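The nightstand is the whole room

11 Dec 2022

Quick one, train in an hour. I want to argue for the empty nightstand. Not the styled one with the three books and the dish for rings. Empty. Wood top, lamp if you must, done.

I've rented out rooms in Surkwood for years and slept in plenty more, and my view hasn't budged since July, when I did a long stretch out in Hondevberg. A bed can be made beautifully, pillows plumped, cushion dead center. One bit of crumpled packaging by your head and the room feels like someone elses. You look at it last thing at night. You look at it first thing in the morning. Nothing else in the place gets that kind of attention.

And the fix costs nothing. Put the bin next to the nightstand. Not in the bathroom, not under a desk by the window. Right there, arm's length from the pillow.
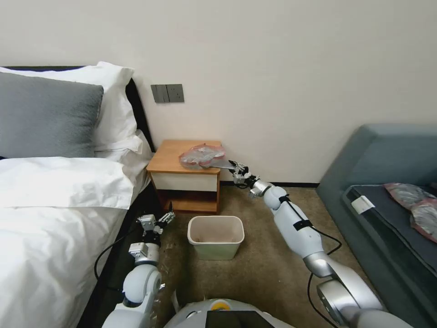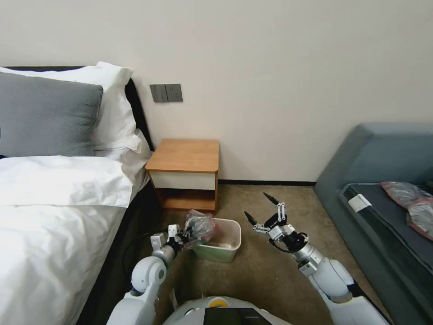 Small bin on the carpet, right in front of the nightstand.

Filed under: Rooms & Habits

Matěj Halás, who edits these pieces and disagrees with most of them, thinks a bin by the bed is ugly. His word was "clinical." Fine. He keeps his behind a door and his nightstand is a museum of wrappers. I've seen it. A plain little bin disappears after two nights, you stop noticing it. A plastic bag on a wood top never does, it catches every bit of light going.

The other objection is storage. People want drawers, they want baskets, they want the Ogilvie catalog open on page whatever. I once paid more than 1000 for a bedside unit with compartments for everything and all I did was fill the compartments. Old receipts, dead batteries, a charger for a phone I don't own. One drawer and one open shelf is plenty. Leave the shelf bare too if you can stand it. I mostly can't, there's usually a book.

Same goes for pillows, while I'm at it. One cushion in front, whatever color, the sleeping ones behind. Beyond that your building a fort and then dismantling it every night onto the floor, and the floor is where the bin needs to be.

So do the top first. Before the duvet, before the vacuum comes out. Bag in the bin, glass to the kitchen, wipe, stop. If you run out of steam after that the bed can stay rumpled, I really don't mind a rumpled bed. It's the square of wood I care about.

More on sofas in bedrooms next time, I have opinions and no time to type them.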